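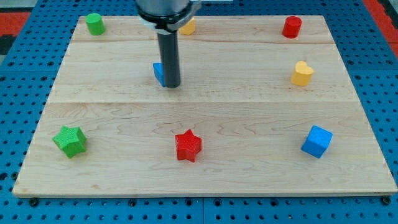 Wooden board on the pegboard table.

Progress report to the Esura fund: winter respiratory surveillance in residential care
Reporting period: October to January
Prepared by Raili Lehtinen, project coordinator

1. Where we stand

All 31 care homes in the project area are now enrolled. The last 2 signed their data agreements in December, after their owner, Van Rooij, asked for a change to the section on how long resident records are kept. We agreed to a shorter period and the other homes have been moved to the same terms.

Homes report new cases of fever, cough or vomiting every morning by 10 a.m. Most use the Bitik web form. A few small homes still phone their numbers in, and our duty nurse enters them by hand. We would like these homes on the form by spring but have not made it a condition of taking part.

2. Outbreaks in the period

Influenza A was confirmed at two homes in January. In both cases the first report reached us on the day symptoms were noted, and swabs were collected before evening. Antiviral treatment was offered to residents in the affected wings the next day. Visiting was limited in one home and stayed open in the other, where the sick residents all had rooms on the same corridor.

Norovirus was suspected in a third home in November. The lab did not confirm it. The home kept its cleaning measures in place until the last resident had recovered.

No deaths have been linked to these outbreaks. Death certificates for the period are still being reviewed by Dr. Ashraful Uddin, and we will report any change.

3. Vaccination

Flu vaccination of residents went to plan. Staff uptake is lower than we wanted, mostly among night staff and agency workers. Moushumi Karunaratne ran late-evening clinics in November and will run them again earlier next season, before agency rosters change over. We do not yet have final staff figures from every home and have left them out of this report.

4. Laboratory and samples

Turnaround for respiratory panels was within the agreed time until the week before Christmas, when the courier contract changed hands. Samples from the northern homes then missed the afternoon run several times. Pentti Rissanen met with the new courier and pickup was moved to 1 p.m. There have been no missed runs since.

5. Ventilation survey

Santeri Kiiskinen has finished the survey visits. The oldest building in the group still runs on the air handling units installed in 1997, and parts for them are hard to get. Plulline has been asked for a quote on replacing the fans only. The full survey report will be sent separately.

6. Budget

Spending is slightly under plan. The nurse post was vacant for part of October, and the savings there more than cover the extra clinic hours. We ask the fund's approval to move the remainder to the training line.

7. Next period

Complete the death certificate review.
Move phone-reporting homes to the web form where they agree.
Hold outbreak drills at the homes that joined in December.
Send the ventilation report and the Plulline quote.
Agree on clinic dates with the staffing agencies.

Questions about this report can be sent to Raili Lehtinen at the project office.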